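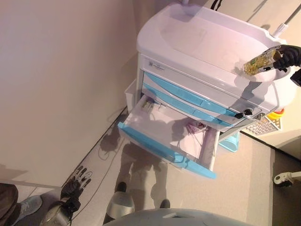 Chih-ming Lui wrote to us once to say that our crafting guide had cost him an entire evening and most of his copper, and could we please play the game before explaining it. He was right. We fixed the guide, and then we asked him to write the next one.

About Ekstead

Ekstead is a small site covering online role-playing games, mostly the slow ones: fishing, sailing, trading, standing in a field waiting for a horse to level up. If your guild calls it a chore, we probably have a page on it.

The site began as a spreadsheet of cargo prices for Baten, a trading game whose own price board is wrong as a matter of tradition. Two of us kept it up to date. Then people we'd never met began correcting it, often rudely, and a spreadsheet turned out to be a poor place to hold an argument. The first proper version of Ekstead went live on June 5, 2018, and fell over the same afternoon.

What we cover

Baten, still, and at unreasonable length. Yensuk, where our reputation tables are used by people who would rather not do the reputation grind and would like to know exactly how long they'll be not enjoying it. Menent gets patch notes in plain English, plus a running list of quests that can't be finished. That list stood at 50 last August. It has been shorter.

How we work

Every guide is played through by two people before it goes up, one of whom has to be bad at the game. We have no trouble filling that position. Drop rates come from our own logs, and if we only have a handful of tries to go on, the page says so. We don't score games out of 10, mainly because we could never agree on what a six was.

We buy our own copies and pay our own subscriptions. Studios do send us things now and then — a hat for your character, usually — and we give them away in the forum.

Getting in touch

Corrections go in the comments under the guide, where everyone can watch. Anything else can go through the contact form. We read all of it, though replies slow down during expansion week.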